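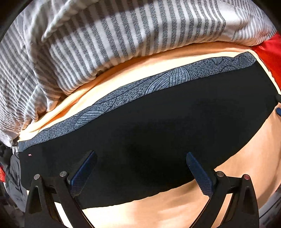

Zakberg, 2019-02-13

The Brodwood robotics club meets in what used to be the school's sewing room, and it has taken the hint. Other clubs build things that fling balls at goals. Brodwood has spent the better part of two terms on the laundry.

"I wanted to do a rover," says Salvador Patrício, who teaches Year 10 science and runs the club after hours. "We had a vote. I lost the vote. Then I found out how hard it is to pick up a pillowcase if you haven't got a brain, and I stopped sulking."

The job, as the students have set it for themselves, is to get a gripper to take one piece of cloth from a heap and leave the rest where it was. They are starting by hand. Each student takes a turn holding a two-fingered gripper, goes at the pile with it, and records the attempt from a camera mounted on the tool. Black fingers, dark blue pads, and a heap of whatever came from home that week. The club has 555 attempts on file and hopes to have a good many more before anybody lets a motor near it.

Tyra Tangen is sixteen and in charge of the pile. She takes this more seriously than you might expect.

"People think you just dump it," she says. "If you just dump it, you get the same heap every time, with the big stripy thing on top because the big stripy thing is enormous. You have to fold some of it and scrunch some of it. Black is the worst. You can't see where one fold stops and the next one starts, so you're guessing."

I asked whether her own bedroom floor had been used for research.

"Mum asked that too," she says, and goes back to the folding.

The pads are the club's pride. Their faces are covered in a fine grid of little raised squares, the outcome of a long argument between Tyra and Heriberto Condori, who is in the year above and speaks about friction the way other boys speak about utes. The first set was smooth. Heriberto says it held a T-shirt for as long as it took to say "it's got it".

"Smooth is fine on a box," he says. "Cloth just slides out and looks at you. So we did ridges, and ridges only worked if you came in from the right direction, and then Tyra said why not ridges both ways, which is squares. I'd like it written down that I'd already thought of squares."

"He hadn't," says Tyra, from behind a duvet cover.

Approach angle is the other sore point. The fingers need to come in leaning a bit toward each other, with enough cloth between them to bunch up when they close. Too narrow and you pinch a thread. Too wide and you get the thing you wanted along with the two things under it, and somebody has to start again. Patrício keeps a tally on the whiteboard of what he calls family groups, meaning every time the gripper has come up with more than one item. He won't tell me the number. It had been rubbed out when I looked, with some vigour.

Money is what you'd imagine. The club got $200 from the school in December and has spent most of it on bolts and pad material. The software that sorts the recordings is called Fonura, and was written by Hedvig Berge, in Year 11, over a holiday when she was supposed to be learning to drive.

"It's mostly a spreadsheet with opinions," Hedvig says. "You mark where the fingers touched first and whether you got one thing, no things or too many things. Then it tells you who's been lazy with their labels."

And who has?

"Mr Patrício."

Patrício concedes the point. He also concedes that he has become unbearable at home, where he now stands over the basket picking out socks between two fingers to see how it feels. His wife has asked him to put them away as well while he's there, and this is apparently outside the scope of the project.

Teresa Louro, the deputy principal, signs the room bookings and was sceptical to begin with. "I was told robotics and I walked in and they were arguing about sheets," she says. "But I sat down and had a go. I was at it for most of my lunch. It's maddening. You close your hand and you're certain, and then you lift and you've got nothing." She has been back since, she says, purely to check on the heating.

The club has entered its work in the regional student showcase, under the team name Tang, which Heriberto says is short for tangle and Tyra says is short for Tangen. The entry form went in with both explanations attached. There is a category for sport, a category for rescue and one marked "other", and Brodwood will be in "other", between a bird feeder and something to do with worms.

What happens after that depends on the motors, which haven't been bought. Heriberto has a list. Hedvig has a shorter list with prices on it. Tyra would like more towels, in any colour but black, and would prefer them clean.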